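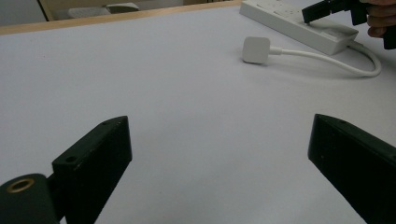

tram_ghost wrote:
Loyalty emails are the only form of advertising that gets angrier the less you buy. I haven't ordered from Nirnico since March and the subject lines have gone from "We saved you something" to "Was it us?" Yes. It was you.

postcode_3070 wrote:
Mine said "Still thinking it over?" about a colander. I had thought it over. I bought a different colander.

Bettongia wrote:
Can we go back to the original question, which was whether win-back campaigns work? I run the email list for a small homewares shop and the boss wants one by the end of the month. She has seen the Nirnico one and thinks it's charming. I've been told to make ours "cheeky but sorry".

tram_ghost wrote:
Cheeky but sorry is how I got through high school, so it has my vote.

Eluned Kneath wrote:
They work a bit, for a while, on people who were going to come back anyway. I've written more of these than I'd like on my headstone. At my last place we sent a three-email series to 1,293 lapsed customers. We got 11 orders, and 5 of those used the discount code and then unsubscribed on the same day, which I have always admired.

The agency wrote it up as a reactivation success. There was a slide with a sunrise on it.

Bettongia wrote:
11 orders isn't nothing for us, to be fair. What did the emails say?

Eluned Kneath wrote:
First one: we miss you. Second one: we miss you, ten per cent off. Third one: this is goodbye, fifteen per cent off. Anyone with half a brain waited for goodbye.

halfpast_flannel wrote:
Going to disagree with the general mood here. I do this for a living (client side, garden supplies) and a decent win-back is the cheapest thing in the budget. You already have the address. You know what they bought. The trouble is that most of them are written as though the customer has walked out on a marriage, when all that happened is they own a hose now and don't need a second hose.

Send them something about hoses. How to store one over winter, what washer fits it. No code, no sad dog. Ours go out twice a year and people reply to them, with questions, in sentences.

postcode_3070 wrote:
A useful email from a shop. Next you'll tell me it has a working unsubscribe link.

halfpast_flannel wrote:
At the top, thanks for asking. Same colour as the rest of the text and everything.

Quillback wrote:
I'd be careful with "at the top". We tried that and head office had a conniption. Their view was that you don't put the exit beside the front door. I pointed out that most buildings do.

tram_ghost wrote:
Has anybody had the Wynne one? They sell mattresses. I bought a mattress. They have written to me every fortnight for two years asking if I'm ready for another mattress. What do they imagine is going on here?

Eluned Kneath wrote:
They imagine you're in the segment called "high value, dormant". Which for a mattress customer is at least accurate.

Bettongia wrote:
OK, so where I've got to is one email, no countdown, no pretending to be heartbroken. The boss still wants a discount in it. She says without one there's no reason to open the thing.

halfpast_flannel wrote:
They open it before they see the discount, unless you've put it in the subject line, and if you've put it in the subject line you've trained them to ignore every email that hasn't got one. Ask the people at Fukero how that went. They can't sell a tea towel at full price any more.

Quillback wrote:
Bit harsh on Fukero. I've done work with retailers who discount constantly and they do very nicely out of it. The "full price" is theatre and everyone in the audience knows it. Not every brand has to be your wise old uncle with the hose tips. Some people just like a sale.

halfpast_flannel wrote:
Some people do. They're loyal to the sale, though, and they'll follow it over the road the minute your competitor has a bigger one.

Quillback wrote:
Over the road is where all my customers came from, so I'm relaxed about it.

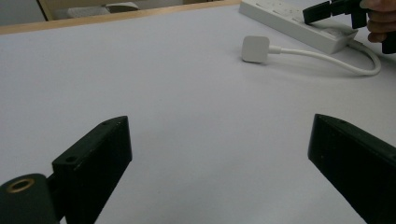

Cliltholm Small Retail Marketing Group -- Email & Loyalty board

Moderator note, Sun 28 April: thread moved here from General. Two posts with affiliate links in them have been removed. Please keep naming of suppliers to the Suppliers board, and please stop forwarding me your mattress emails.

postcode_3070 wrote:
Two posts removed and neither of them mine. Personal best.

Bettongia wrote:
Draft subject line for comment: "The good linen is back in, and so is the bad weather". Body is four lines on what's new, one on how to get a wine stain out, and a link to tell us to stop writing. I've got the boss down to free shipping instead of a percentage.

halfpast_flannel wrote:
I'd open that. Put the stain bit first.

Quillback wrote:
I'd open it too, but I'd want a date on the free shipping or it'll sit in the inbox until spring. You can have an end date without a ticking clock animation. We managed it for centuries.

Eluned Kneath wrote:
Agree with Quillback on the date, which pains me. Also, split your list before you send. Leave a chunk of it alone and see how many of those people buy from you anyway. We never did that, and it's why I can't tell you whether our 11 orders had anything to do with us. The agency wasn't keen on finding out.

Bettongia wrote:
How big a chunk? It's not a huge list.

Eluned Kneath wrote:
Half, if she'll wear it. She won't wear it. Start at half and let her beat you down to a fifth.

tram_ghost wrote:
Update from my inbox. Nirnico has sent one titled "OK, we get it." With twenty per cent off.

postcode_3070 wrote:
Hold out for thirty.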